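Hausordnungen im Wandel: Anmerkungen zur gemeinschaftlichen Küchennutzung

Die Frage, wie eine Küche zu nutzen sei, die mehreren Haushalten zugleich offensteht, beschäftigt die Wohnungsgenossenschaft Flisley seit ihrer Gründung. In der ersten Fassung der Hausordnung war ihr ein einziger Satz gewidmet: Die Küche sei so zu verlassen, wie man sie vorzufinden wünsche. Die geltende Fassung umfasst zu demselben Gegenstand vier Seiten und einen Anhang. Der folgende Beitrag zeichnet nach, wie es zu dieser Ausweitung gekommen ist, und gibt ausschließlich die persönliche Auffassung des Verfassers wieder.
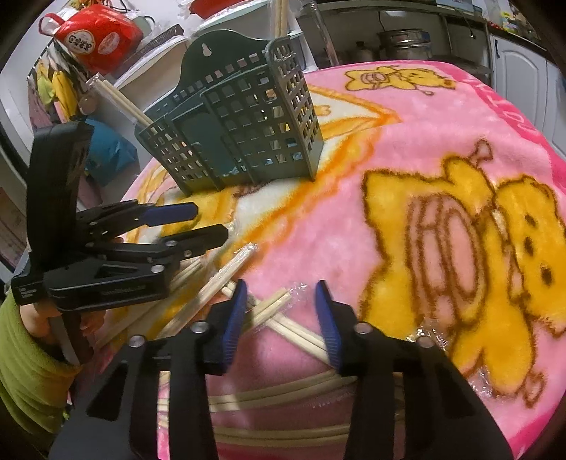

Ingvar Eskildsen
Referent für Hausordnungs- und Nutzungsfragen
So., 7. März

Zunächst ist festzuhalten, dass der ursprüngliche Satz keineswegs schlecht formuliert war. Er setzte allerdings voraus, dass die Bewohnerschaft ähnliche Vorstellungen von einer ordentlich hinterlassenen Küche hat. Im Haus am Plaltorport, in dem anfangs drei Familien die gemeinsame Küche nutzten, traf dies wohl zu. Mit dem Bezug des zweiten Gebäudeteils änderten sich die Verhältnisse. Wer um sechs Uhr frühstückt, stellt andere Anforderungen an einen Raum als jemand, der nach der Spätschicht noch warm essen möchte.

Die ersten Beschwerden betrafen denn auch weniger die Sauberkeit als die Zeiten. Frau Yamila Daza, damals Sprecherin des Hauses, schlug einen Belegungsplan mit Zeitfenstern von 90 Minuten vor. Der Plan wurde angenommen und hing zwei Jahre lang neben der Tür. Bewährt hat er sich nach meiner Einschätzung nur an Werktagen. An Feiertagen wurde er regelmäßig durch mündliche Absprachen ersetzt, deren Inhalt später niemand mehr übereinstimmend wiedergeben konnte.

Schwieriger gestaltete sich die Abgrenzung zwischen privatem und gemeinschaftlichem Eigentum. Die zweite Fassung der Hausordnung unterschied zwischen »Inventar«, »Leihgaben« und »persönlichem Gerät«. Inventar durfte von allen benutzt werden, persönliches Gerät nur mit Zustimmung. Die Leihgaben lagen dazwischen und bereiteten die meiste Arbeit. Herr Facundo Jara hatte einen großen Suppentopf eingebracht und beanspruchte ihn bei seinem Auszug zurück – nach sechs Jahren gemeinsamer Nutzung und einer von der Hausgemeinschaft bezahlten Reparatur des Henkels. Man einigte sich schließlich darauf, dass er den Topf behielt und 275 Kronen in die Hauskasse zahlte. Der Vorgang füllt in meinen Unterlagen eine eigene Mappe.
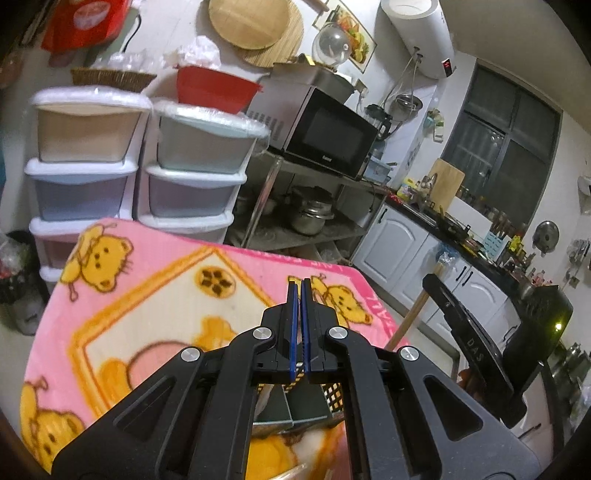

Tischdecke mit Bärenmotiv, Küche.

Die heutige Regelung verzichtet auf den Begriff der Leihgabe. Was ohne Namensschild in der Küche verbleibt, gilt nach Ablauf einer Frist als Inventar. Gegen diese Vereinfachung ist eingewandt worden, sie benachteilige Personen, die längere Zeit abwesend sind. Frau Aldana Domínguez hat dazu eine sorgfältig begründete Stellungnahme verfasst, der ich in einem Punkt gefolgt bin: Im Juli ruht die Frist.

Erwähnung verdient ferner die Frage der Anschaffungen. Ersatz wurde lange nach Zuruf beschafft, was in einem Jahr zu Ausgaben von fast 2156 Kronen führte, ohne dass sich die einzelnen Posten noch zuordnen ließen. Seither werden Belege in einem Ordner abgelegt. Herr Kaiwen Gu führt diesen Ordner mit einer Genauigkeit, die ich ausdrücklich würdigen möchte. Im vergangenen Jahr beliefen sich die Ausgaben auf 1049 Kronen; der größte Einzelposten war eine Dichtung für den Geschirrspüler nebst Anfahrt der Firma Tokgöz.

Offen bleibt die Regelung des Gästebetriebs. Der Anhang sieht vor, dass Bewohnerinnen und Bewohner für das Verhalten ihrer Gäste einstehen, schweigt jedoch zu der Frage, ob Gäste allein in der Küche kochen dürfen. Im Nachbarhaus Tuvetley ist dies seit Langem gestattet, dort allerdings bei einer deutlich kleineren Bewohnerschaft. Ich neige inzwischen zu einer Erlaubnis mit vorheriger Ankündigung, etwa durch Eintrag auf der Tafel im Flur. Eine strengere Bestimmung ließe sich im Alltag kaum durchsetzen.

Der Entwurf zur nächsten Änderung des Anhangs liegt im Hausbüro aus. Stellungnahmen nehme ich gern schriftlich entgegen, auch handschriftlich, sofern sie leserlich sind.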